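March, nearly bedtime

Sourdough, round three. I fed the starter at 6 this morning (still in my dressing gown, hair everywhere) and by lunch it had climbed right up the jar and was leaning on the lid! So I mixed the dough, left it on the bench under a tea towel and tried very hard not to poke it. I poked it twice.

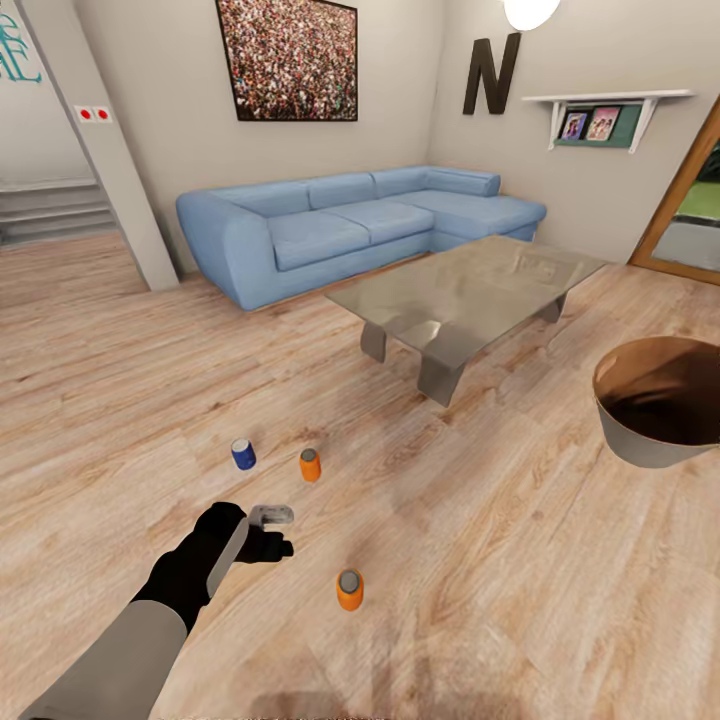
Algirdas reckons I'm using far too much water and that 312 grams is asking for a puddle. Well, it did spread a bit. But the crumb was lovely, all big shiny holes, and I ate the crust end standing up with butter and far too much Vegemite.

Might try the rye from Petrauskas next, it's dearer but the colour is gorgeous.
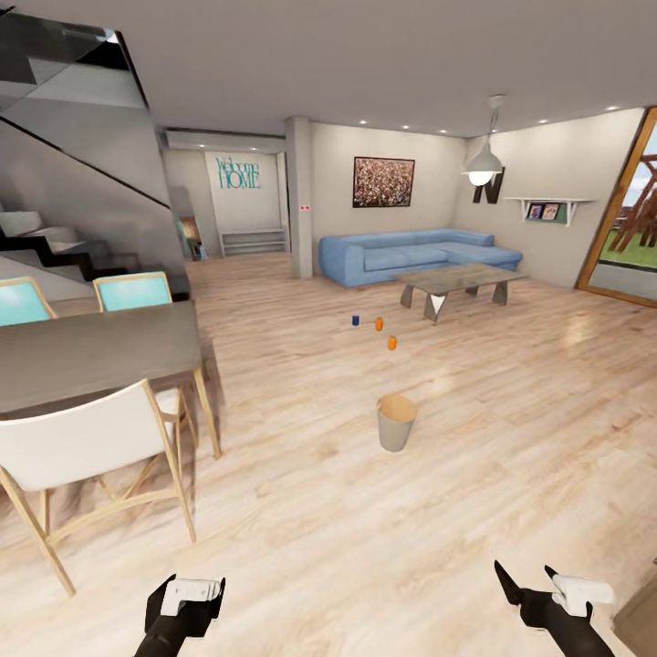
Moushumi Selvanayagam
Diarist and weekend baker

Before I forget, 40 minutes with the lid on was too long, the bottom was nearly black. Tomorrow I'll pull it off earlier and put a tray underneath. And buy more flour, there's barely a cup left.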